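Search the how-to library

How to test whether a robot can do your bathroom yet
by Alby Ngata

Start in simulation. Simulated toilets are cheap and you can't crack one.

1. Pick one chore and write it as a single sentence. "Tidy the bathroom" is a career. "Put the cup on the table" is a chore.
2. Put some clutter in. Real homes have it, and a robot that only works in a showroom can go live in one.
3. Run the chore two times without touching anything. Yareli Cisneros at Gomeck sits on her hands for this part.
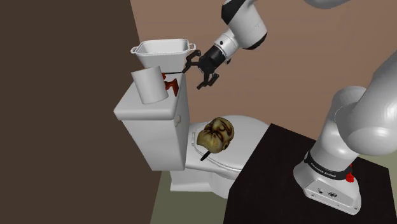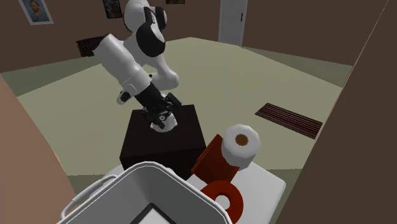 Simulated rooms, with a white and black arm in both. The mask is on the toilet lid in the first; the toilet paper is in the second.

4. Move one object a little and run it again. Most of the bragging stops at this step.
5. Time yourself doing the same chore. Include the sighing.

If the arm loses on time but leaves the room no worse, call it progress. Can it take over your bathroom by July? Keep the brush.

Next: Zirville kitchen, wiping counters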